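Forums > Television > Scripted Drama > Grumard > Season Two Discussion

Reading time: 7 minutes

Grumard S2: the time jump and the episode order (spoilers through the finale)

quillback_ray

I finished the season last night and want to settle the order of events before I rewatch. My current position is that the ferry inquest in episode three takes place after the hospital merger in episode five, and that the show gives enough information to prove it.

Evidence so far:

The wall calendar at the Chisholm clinic reads April in episode three. In episode five, Dr. Harrow tells the new residents that the merger papers were signed "before the thaw." Hulolville thaws in March, going by the season one pilot, where the ice road closes during the opening titles.

Harrow also wears the gray merged-staff badge at the inquest. Before the merger every Chisholm employee has a green one. The badge is on screen for most of the cross-examination.

If anyone has a reading in which both details are compatible with broadcast order, post it.

dessmore

The badge is a wardrobe error. They shot three and five in the same block and the actor kept the jacket on. It happened in season one with the stethoscope. I would not build a timeline on it.

The calendar is better evidence, but the clinic is established as a place where nothing gets updated. The lobby clock is stopped at the same time in every episode.

quillback_ray

The stopped clock is a plot point. It is stopped because of the power failure in the pilot, and Ilse refuses to have it reset. A prop that characters discuss is not comparable to a prop that is merely old.

On the badge: it is handed to him in a close-up in episode five. If the insert was written into the script, the department knew which color belonged where.

tollgate_b

I side with dessmore on the badge and quillback_ray on the order, for a different reason. Listen to the score. The cello line under the inquest is the second version, with the added lower part. The first version plays under everything up to the signing. After the signing it is always the second version. There are no exceptions in the broadcast cut.

The streaming cut replaces some cues, so check which one you have.

dessmore

Music gets assigned in post by mood. The lower part goes under scenes with a death in them. The inquest has a death in it. The signing is followed by Pell's death. You have found a correlation with funerals.

tollgate_b

Pell's burial uses no cello at all. It is wind and the choir.

dessmore

Fair. I had forgotten the choir.

norvane

Question from someone who has only seen it once. Does the order change anything? If the inquest is after the merger, Harrow testifies as an employee of the company that owned the ferry. If it is before, he is an outside witness. I assumed outside witness and the scene worked.

quillback_ray

It changes the perjury. As an outside witness he misremembers the manifest. As an employee he has been shown it. The episode five scene in the records room puts the manifest in his hand, with the passenger count, and he reads it long enough to turn the page. At the inquest he says he never saw a list. In broadcast order that is true when he says it. In my order it is a lie, and his resignation in the finale has a cause.

norvane

Then I withdraw the question. I thought the resignation was unmotivated and said so in the finale thread.

kestle_and_co

The resignation is motivated in either order. He resigns over Ilse. The whole final conversation on the pier is about Ilse. The word "manifest" does not come up once in the finale.

quillback_ray

He says "I read it and I turned the page." What does that refer to, if it is about Ilse?

kestle_and_co

Her letter. She gives him a letter in episode seven. It has two pages.

quillback_ray

She gives him an envelope. We never see him open it.

kestle_and_co

We never see the company show him the manifest a second time either, but you are comfortable assuming he remembers it.

dessmore

Moderately in favor of the letter. The line reading is soft and he is looking at her when he says it.

norvane

Could the line be meant to cover both? The writers like doing that. "Nothing came back" in the pilot is the radio and the boat.

kestle_and_co

I could accept both. I do not accept manifest only.

tollgate_b

Since the finale thread was merged into this one, the recap that people keep quoting is below. It takes broadcast order for granted and does not mention the badge. I disagree with its fourth paragraph. 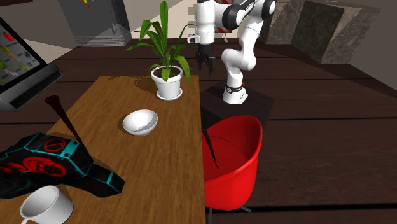 Manon Nguyen
Staff Writer, Television

The second season of Grumard closes where the first one opened, on the pier at Hulolville, with one fewer doctor and no ferry. It is a quieter hour than the seven before it. The inquest is over, the merger is complete, and the script is content to let its people pack boxes.

Most of the running time belongs to Harrow. His scenes with the residents repeat the teaching rounds of the early episodes, with the same questions in the same corridor, and the repetition is deliberate. He is checking whether they still need him. They answer correctly, and he is visibly disappointed.

The subplot about the archive gets less attention than it deserves. The ledger from 1938, which Ilse has carried since the season opener, is finally read aloud, and it confirms that the clinic was built with money from the first ferry company. The scene lasts under a minute. A viewer who looks away will miss the reason the building cannot be sold.

As for the resignation, it arrives without preparation. Harrow told the inquest what he knew, lost nothing by it, and has no obvious reason to leave. The performance sells the moment, but the season has not paid for it.

The last shot holds on the lobby clock. It is running. The show does not say who reset it, and a third season, if one is ordered, would do well to leave that alone.

dessmore

I agree with the fourth paragraph as a description of what most viewers will experience. If the case for the resignation requires a badge color and a cello part, it has not been communicated.

quillback_ray

The case requires a man reading a manifest and later denying it. Both are on screen, at length. The badge only tells you which came first.

dessmore

A show that wants the audience to know which came first can use a caption. Season one used captions.

quillback_ray

Season one used captions for the flashbacks and dropped them after the audience had learned the two color grades. Flashbacks are warm, present day is cold. Episode three has a third grade, slightly green, used nowhere else. I take that as the marker for a flash-forward.

tollgate_b

Confirmed on my copy. The courtroom is green. I had put it down to the practical lights.

dessmore

It probably is the practical lights. It was shot in a school gymnasium.

norvane

Is the green there in the exterior shots, when they walk out to the cars? Gym lights would not affect those.

quillback_ray

Checking tonight.

haldersett

Different subject, same recap. The ledger scene contradicts the plaque. In the season one finale the plaque by the clinic door names the Cavex trust as founder. The ledger says the ferry company. Either the trust is the ferry company under another name, or somebody forgot the plaque.

kestle_and_co

The trust bought the ferry company. Ilse's father explains it at dinner in episode two. It is one sentence and people are talking over him.

haldersett

Bought it before or after the clinic went up?

kestle_and_co

He does not say. He says "when they took the boats."

haldersett

Then it is unresolved. The ledger entry is a payment of 4000 to the builder, on ferry company paper. If the trust already owned the company, the plaque is accurate. If it did not, the plaque is a false claim, and the sale in season three could be contested on that basis.

dessmore

There is no season three yet.

haldersett

I am aware. I am noting what it would have to address.

quillback_ray

Back with the exteriors. The parking lot shots in episode three are green as well. The sky is green at the horizon. The same lot in episode four is plain cold blue. This was not the gymnasium.

dessmore

I concede the grade. I maintain that the badge on its own proved nothing.

quillback_ray

Accepted. Updated order for the index post: one, two, four, five, three, six, seven, eight. I have left a note that six is compatible with either side of three. The only link is the snow tires on Ilse's truck, and she is the kind of driver who would leave them on.

tollgate_b

Six has the second cello version in the kitchen scene, so after five at least.

norvane

Rewatching in that order starting this weekend. Is there any reason to keep two ahead of four?

kestle_and_co

The dinner. Her father is in the hospital by four.

haldersett

If you are watching two anyway, please note exactly what he says about the boats. My subtitles have "took" and I think I hear "towed."

Contact the moderators | Copyright remains with individual posters | Back to top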